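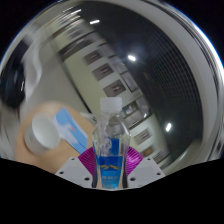 May – bottle handling, notes from the afternoon

Went over the hand-held gripper demos with Hilde. Bottle sits upright between the pads, magenta ribs low on the sides, either side of the blue label. I like that grip height. Higher up the plastic is crumply and I don't trust it. Blue label, white cap, keep using this type so sets match.

Set total now 2,110 demos. Goal from Prevata was 1,000 by end of month so we're well over. Aušra wants paper cups next, says bottles are the easy part. She's right. Cups will crush.

Other half of the meeting was people stuff. Break room clearing goes to the arm on the Vulum cart once Besnard signs off. Right now that's 2 hours per shift, split between 8 people on the floor crew. They asked me what happens to those hours. Told them I'd find out, then didnt write down who to ask. Ask Hilde.

What they do want: no one stuck babysitting the cart. Last trial somebody had to stand next to it the whole time, worse than doing the job. Also they want the stop button on the aisle side. Fair – moving it tomorrow if the longer cable shows up.

Crew members recording demos now get it counted as paid training time. Took long enough. Aušra put it in the Dranix schedule under "other", needs its own line.

To do
wipe pads between sets
retighten finger screws, check both sides
cup demos, start with empties
write up grip hieght for the night crew
hours question!!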